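Talk notes: Learning two-handed tidying from fewer demonstrations
Slot is 20 minutes, leave five for questions

Opening
Say hello, thank Myklebust for the room and the coffee. Go straight in: we wanted two arms to share one table without a script telling each arm whose turn it is. And it works better than I dared hope!

The method
Keep this slow, I always rush it. We collected 3,000 demonstrations on the Padura bench, all by hand, all with small objects. Then we threw most of them away. Gokon (our selection step) scores each demonstration by how much the current policy disagrees with it, and keeps the ones where the disagreement comes just before contact. We trained on 750. Same network, same training time, no other changes.

Mention that Yurani Giraldo wrote the scoring code over one December and it has hardly been touched since. Lovely piece of work, and short enough to read on the train.

Next slide, the bench. Point at the orange cube beside the white disc. A small block near a flat disc is exactly the sort of layout where the old policy dithered, with both arms wanting the same bit of table. Point out the open truss fingers too, people always ask about them.
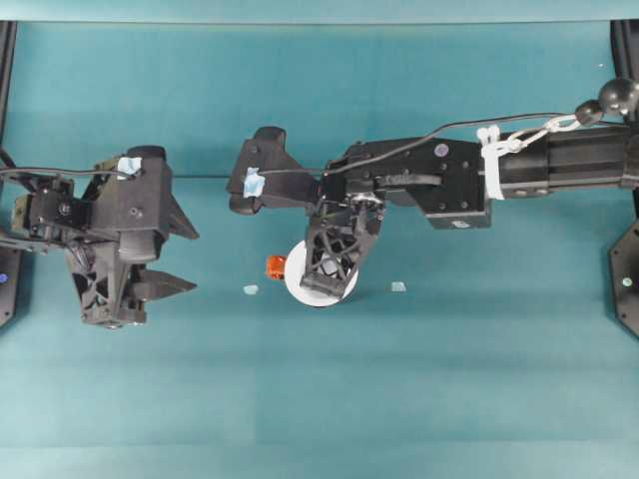 Wissam Najjar objected at the rehearsal that choosing demonstrations by disagreement might simply be choosing the sloppy ones, and asked how we would know the difference. Great question, so answer it before anyone in the room does. We had 200 demonstrations marked blind for quality, and the Gokon picks were no sloppier than the rest. They did have more hesitation in them, which I find fascinating.

Results
Show the plot, then wait. Let them read the axes. The policy trained on 750 beats the one trained on everything in 17 of our test layouts. It loses on stacked objects, so say that clearly and don't hurry past it. My guess is that stacking goes wrong after contact, where our score isn't looking.

If there's time
The Evico comparison. Skip it if we're past quarter to.

Questions to expect: does it carry over to other grippers (not tested yet), can they have the code (yes, ask Yurani).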